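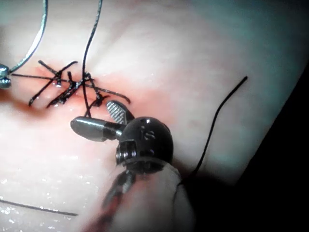
Black stitches on a pale practice pad.

Livton Suture Thread, Black, Practice Grade

I started stocking the Livton thread in March after going through far too many spools of the cheap stuff (you know the kind, it frays the second you look at it). I teach myself on pads at the kitchen table most evenings, and this is the one I keep reaching for! It's black, so it shows up nicely against a light pad, and it holds a knot without me having to throw extra loops just to feel safe.

Each pack has 7 cards, and every card comes with a curved needle already attached. I get almost a month out of a pack if I'm being careful, less if I'm working on running stitches, which eat thread like crazy.

It does have some memory straight off the card, so give it a gentle pull between your fingers before you start. My old Geerts needle driver grips the needle fine. The smaller Brudton one slipped on me a couple of times, so I'd go with the bigger size if you're ordering both.

For practice only, please. It isn't sterile and it isn't meant for people or pets.

What's in the pack
7 cards of black thread with needles
2 spare needles
Resealable pouch

Ships from the Stistitz warehouse in 3 working days. Unopened packs can come back for a refund, but I can't take loose needles.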